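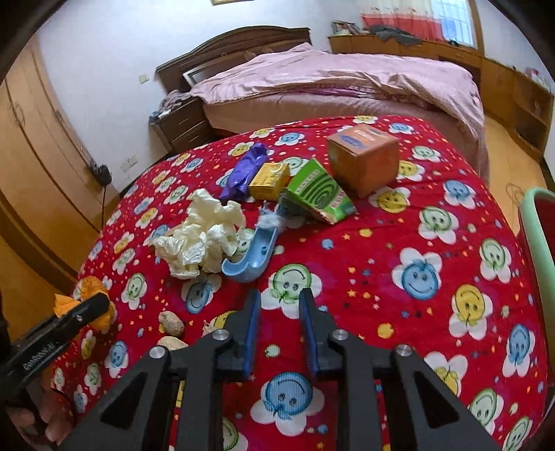 A reader of our last newsletter asked when a machine will finally tidy the bedroom, because she's been promised one since she was a kid and she's still the one doing it. Fair question! My short answer at Bokeck is: parts of the job, some days, if you're patient.

BOKECK SHARES WHERE NUVALITZ IS UP TO WITH HOUSEHOLD CHORES

I look after the Nuvalitz program, our work on machines for everyday jobs around the house, and I'd like to give you the plain version before the brochure people get hold of me. Boxes are fine. Give us a box with flat sides and we're happy. Crumpled, squashy things are where my favourite theories go to die (cloth especially, it never sits the same way twice). 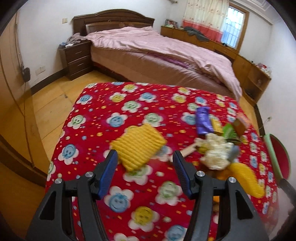

Open jaws and a yellow piece on the red flowered cloth.

We've set down 169 household chores we'd like a machine to handle, and I'd trust one with 6 of them today without standing right beside it. Making a bed isn't one. Sorting small bits and pieces is getting closer, and our partners at Mikine are keen to try that on the shop floor too, where the colour and size of the parts at least stay put.

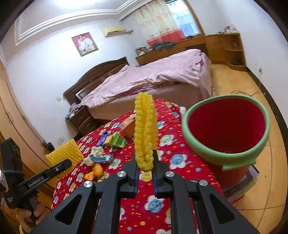

Yellow mesh held upright between the fingers.

The next Nuvalitz update comes out in February, with the full chore list and my grumpy notes on each one. If there's a chore you'd hand over tomorrow, write and tell me!

Media contact: Bokeck Press Desk, Cârstea office
© Bokeck. All rights reserved. Back to top

Recent releases
Mikine joins the Nuvalitz program
Can a machine pair socks yet?
Bokeck opens its Cârstea office

We use cookies to remember your settings. Accept | Manage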